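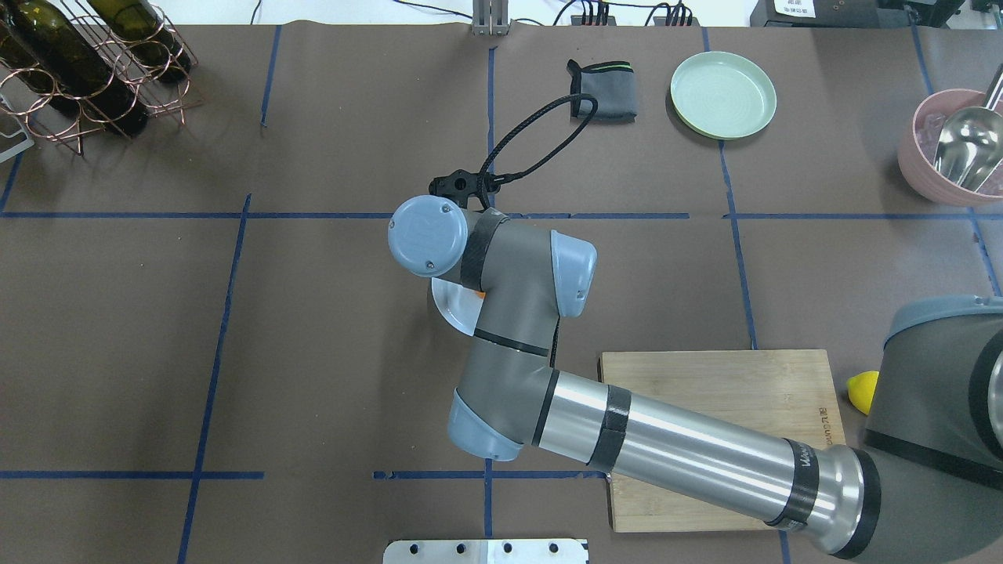
Five resets a day is fine, forty is a research project by itself, one reader wrote after the February item on Inum. Fair. The message went on to ask why we keep printing success rates with no word on how many times a person had to put the table back the way it was. We asked the Inum group for the numbers. They had them, which was a nice surprise, and they're below.

Quick recap for anyone who missed February. Inum is the tabletop project at Lilow. One arm, kitchen things, short spoken-style instructions ("put the lemon on the plate", "move the scoop to the board"). The question is whether a policy trained on demonstrations can be improved by its own practice runs, with as little human help as possible. Blue tape splits the brown tabletop into big rectangles. Start positions get logged by rectangle, so an object goes back to the right area and not to an exact spot. Cheap, and good enough it seems.

The method, short version. Start with 2,020 demonstrations, all teleoperated. Train. Then let the arm practice in pairs of tasks, where the second undoes the first. Lemon to plate, lemon off plate. Cloth to board, cloth back. If both halves work the table is ready for another go and no one gets up from their chair. If a half fails, a small checker network (looks at before and after pictures, says yes or no) decides whether to retry or call for help. Successful halves go into the training set. Failures get kept too but aren't used yet, more on that next time maybe.

Numbers. 268 practice pairs in the latest round. 235 finished both halves with no human touching anything. The other 33 needed a person. Most common cause was something rolling, next was the cloth. The lemon is a menace, according to the group's notes, and is now banned from overnight runs.

The part we liked best: the checker was too generous at first. It passed any run where the object ended up near the target, so the arm slowly learned that near was OK. Success looked flat on the checker's count and got worse on the hand-graded one. They caught it only because somebody graded a batch by hand on a slow afternoon. Fix was dull. Retrain the checker on near misses, add a hand-graded batch to every round, throw out a round if the two counts drift apart. They threw out one.

What it doesnt show. One arm, one table, one room. Nothing here about new objects, the Zavala set (drawers, lids) is still being run and the early results are mixed. Undo pairs also don't exist for everything. You can't un-pour. The group says pouring stays on human resets for now and that they have no clever idea about it, we appreciated the candor.

To the reader who wrote in: the ratio you want is in the second table of the report, people minutes per robot hour, split by task. Drops every round except the one they tossed. We'd like to see that column in everyone's tables tbh.

Code for the pairing scheduler is promised but not up yet. Checker weights are up. If you try it on your own setup please send us your reset counts, good or bad, and we'll run them in a later issue.

Recent items
Inum, first look: practice without a babysitter
Starevon releases its grasp logs, finally
Tape, markers or nothing? Readers on table layouts
Zavala drawers: why the handle matters more than the drawer
Corrections to the February issue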